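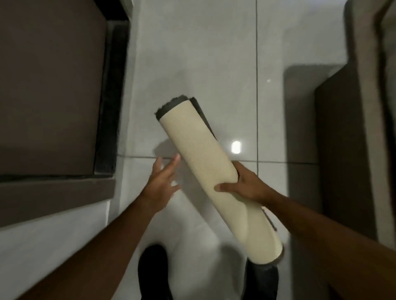

Photo: Svenja Holzer

[handling-list] Re: Illow open day, rug cell: questions before I write it up

From: Svenja Holzer
To: handling-list
Subject: Re: [handling-list] Illow open day, rug cell: questions before I write it up

Octavio Llanos wrote:

> I couldn't get to the open day at Durnham and have to put something in the
> May notes. Four things I would like from anyone who went.
>
> 1. Was the rug task run live by the robot, or was it replayed from a fixed
> trajectory? The programme says "autonomous", which could mean either.
> 2. How was the roll held once it was off the floor? Last year's version
> (Esmont gripper, parallel jaws) pinched one end and let the rest drag.
> 3. What do they do about the floor? We had no end of trouble with shiny
> tiles and a depth camera.
> 4. Is any of the demonstration data going to be released, and in what form?
>
> Arnulfo says there was a handout. If somebody has one, please scan it.
>
> Octavio

Octavio, all,

I was there from the first session until they shut the doors, so I will take these in order. Pak-hei Yeh was in the afternoon group and may want to correct me on the second one.

1. Live or replayed

Live, with limits. The cell ran a policy trained from human demonstrations, and the rug was put down by a visitor before each run, so the starting pose was not known in advance. It had to lie inside a marked area. Demetrio Pacheco was at the console and said that outside that area the policy had not been trained and they would not run it. He stopped one run early when the arm closed on air beside the roll. No recovery behaviour is built in: after a missed grasp the operator resets.

The morning began with the human side of it. People went through the task by hand in the furnished room, which has dark brown furniture on both sides of a narrow tiled floor, and the robot cell next door copies the width of that gap. I took the photograph at the top from the head camera view on the monitor page. The task at that stage is to carry the rug while it is still rolled, one hand under the roll and the thumb across the outside, with the free hand open alongside it. Demetrio asked demonstrators to keep the second hand close even when it was doing nothing, as the two-arm controller expects both arms near the object and behaves badly if one wanders off.

2. Holding the roll

The Esmont jaws have gone. Both arms now carry a wide three-finger hand made in the Ccori workshop, with a soft pad on the fixed side. The first arm gets underneath the roll and closes. The second comes up to the side and waits. Only when the wrist sensor on the first arm sees the load start to tip does the second arm close.

It works better than last year, with two faults that I saw more than once:

- The roll sags between the hands and the far end opens. With a stiff backing this matters less. Their cream rug has a dark grey backing and a slightly frayed end, and the loose edge was enough to confuse the segmentation, which took the backing for a separate object. They have since labelled face and backing as one class.

- The near end flattens under the grip. The policy reads the flattened end as a narrower roll and closes further, which flattens it more. Demetrio put a force limit on it over lunch. In the afternoon the flattening was reduced and the slip rate went up, as you would expect. Pak-hei has the afternoon figures.

Cycle time from first contact to rug down at the far end was 40 seconds on the run they chose to time for us. I didn't time the others and would not quote it as an average.

3. The floor

Large glossy tiles, white or very pale grey, under ceiling lights. They have not changed the tiles or the lamps. Depth returns over the reflections are still poor. The workaround is to throw away depth on anything classed as floor and fit a plane from the grout lines in the colour image, since the grout is matt and the tile pitch is known. Where fewer than two lines are visible the last good plane is kept.

I asked what happens when the roll itself hides the grout crossing, which it does for a good part of the carry. The plane is frozen for that time and the arm relies on its own kinematics. On a fixed base this is fine. Arnulfo Giraldo pointed out that on a mobile base it would not be, and they agreed. The mobile version is not planned before the cell moves out of Durnham.

Shadows were a smaller problem than I had assumed. The roll and the hand both throw a soft shadow on the tile, and the older model sometimes included it in the rug outline. The new one does so rarely, and the error is at the side, where it does not affect the grasp.

4. Data

Yes, in part. The present set is 110 demonstrations by 5 people, recorded from the head view only. What they intend to release:

- colour video at reduced rate
- hand pose, fitted afterwards, both hands
- a start and end mark for each phase (approach, lift, carry, lower)
- the grout line fits, as text

What they do not intend to release is the wrist sensor data from the robot runs, which is tied up with the Ccori hand, and the raw depth, which Demetrio described as not worth the disk space. I would still like to see the raw depth, if only to compare with ours, and I have asked.

The phase marks need care. "Lift" ends when no part of the rug touches the floor, judged by eye from above. From directly above, a gap of a few centimetres under a roll is hard to judge, and two annotators disagreed often enough for a third to be brought in. Anybody who trains on the phase boundaries should widen them. The feet of the demonstrator are also in view much of the time and are not masked. In some clips the end of the roll passes over a dark shoe, and dark shoe against dark backing is the worst case for the outline. I asked for a mask. They said maybe.

Handout

There was one, a single folded sheet, and it repeats the programme. I have it and will scan both sides, but the only thing of use is the cell drawing, which gives the gap between the furniture and the camera height. The camera height is the old one. The mast was raised after printing and the new value is written on the whiteboard in the cell, where I failed to copy it down.

Other items from the day, in case they are wanted for the notes:

The drawer demonstration was withdrawn owing to a cable fault. The towel folding ran on the old software and is unchanged. Visitors were allowed to try the hand-worn capture set for 3 minutes each, and the queue for that took up most of the corridor, so allow for this if you go next time with a group.

Safety: the fence has been replaced with a floor scanner. It tripped repeatedly when visitors leaned over the tape with bags. The restart takes longer than the task does.

One question back to Octavio. When you had trouble with the shiny tiles, was the projector on the depth camera at full power or had you turned it down? Illow run it at the lowest setting and think it makes the reflections worse at any other. We have ours at the default and have never tried it lower. If you still have recordings at two settings over the same floor I would be glad of a copy, and so would Demetrio, who has now joined this list and can answer for himself on anything I have got wrong above.

Svenja

_______________________________________________
handling-list mailing list
To unsubscribe, send a message with the word "unsubscribe" in the subject line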